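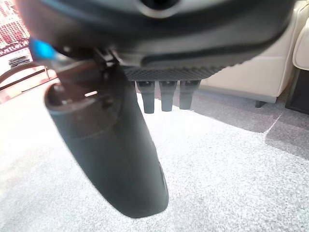 The Jutholm public library will start lending out sewing machines in February, along with the thread, the extra needles and (if you ask nicely at the front desk) a good deal of friendly advice on how to wind a bobbin.

The new service grew out of the mending evenings that Eulalia Valdebenito has been running in the upstairs reading room since last winter. She began with her own machine, an old one that came from her aunt, and a basket of scraps, and she figured a handful of neighbors might turn up to hem a pair of pants. They did turn up, and then they brought their sisters and their teenagers, and before long people were waiting their turn on the stairs with curtains folded over their arms.

"I kept hearing the same thing at the end of the night," Valdebenito said. "Somebody would be halfway through a zipper and we'd have to switch off the lights, and they'd say, well, I don't have a machine at home, so I guess I'll see you next month. And I thought, that poor coat."

The library board set aside $2000 for the project, enough to buy a first batch of sturdy secondhand machines and have them serviced at the Zúñiga repair shop on Brunmont Street, which has looked after the town's vacuum cleaners, mixers and radios for longer than most of us can remember. The shop will also check each machine over when it comes back from a loan - a comfort to anyone who has ever sewn straight over a pin.

Any cardholder 16 or older can borrow a machine for 2 weeks, with one renewal if there's no waiting list. There is no fee, but borrowers are asked to sit through a short introduction first, which covers threading, tension and how to carry the thing down the front steps without banging your shins. Replacement cases, should one get cracked, will cost $50.

Sixty people have already put their names down, and the reading room is still open to anyone who would like company while they sew. The mending evenings will go on just as before, starting at 6 p.m., with coffee, and Valdebenito says beginners are very welcome, as are people who only want to get rid of a tin of buttons.

Readers in nearby Nutolov can use the service too, as their library cards are good in Jutholm. They will need to pick up and return the machines in person, though, since the van that carries books between the two branches has no room for anything that heavy.

Sign-up sheets are at the front desk, next to the seed packets.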